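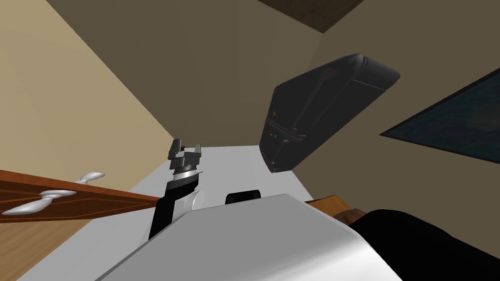

White counter, gripper open.

I've been sent another "smart" compost bin to think about, or at least another brochure for one, and I'm going to be a grump about it again. The Burnari sits in your kitchen, grinds and dries your scraps overnight, and in the morning you have what the brochure calls "living soil." I have my doubts. Dry a carrot peel and grind it up and you've got dried, ground-up carrot peel. Compost is what you get after a few months of things eating other things, and no amount of blue lights on the lid is going to hurry that along.

I should say I've had two heaps going behind the shed at Stulell for a good long while. They're ugly. One leans. They cost me nothing except the pallets, which were free, and the odd splinter. In February the one in the sun gets so hot in the middle you don't want your hand in there, and the other one just sulks until I turn it.

What bugs me most is the claim that the stuff from the machine can go straight on the garden. I tried it with a bag a neighbour gave me from her older model, a Vidal. I dug it in around the silverbeet and within days there was grey fur all over the bed and a smell like the bottom of a school bag. The silverbeet went yellow. Maybe that was the rain, maybe I used too much. But my own compost has never done that, and I'm pretty slapdash with it. 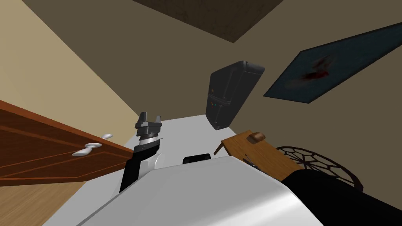

What should you do with the dried stuff if you already own one of these machines?
Treat it as scraps. Put it in a heap or a worm farm, wet it down, mix it with leaves or torn-up cardboard, and leave it alone until it looks and smells like dirt.

Then there are the filters. You're meant to swap the charcoal every so often, and a pair costs $50. I rang the Planton garden centre to ask whether you could refill them yourself with loose charcoal, and the bloke on the phone said he wouldn't recommend it, in the tone of someone who'd be happy to sell me a pair. I asked how much power the thing uses in a night. He said "not much." I asked how much that was. He said he'd have to look it up, and I'm still waiting.

I'll give it one point. If you live in a flat with no balcony and your council won't take food waste, a bucket of dry crumbs is nicer to store than a bucket of slops. Fair enough. I'd still look for a community garden with a heap before I spent the money, and I'd want to know the machine could be fixed when the motor packs it in.
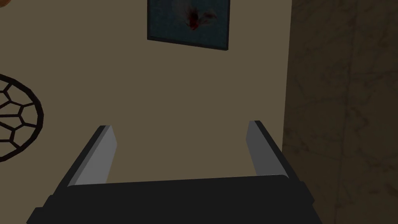 Fingers apart, beige wall behind.

The brochure also says it cuts your kitchen waste "by up to 100%," and I've read that line over and over trying to work out where they think the peel goes. Up to! My heap can manage up to anything.

Anyway, the leaning heap needs turning and I've been putting it off. If anyone has run one of these machines for a couple of years and has garden beds to show for it, leave a comment and tell me what you mixed it with. Soil type too, please. Mine's clay.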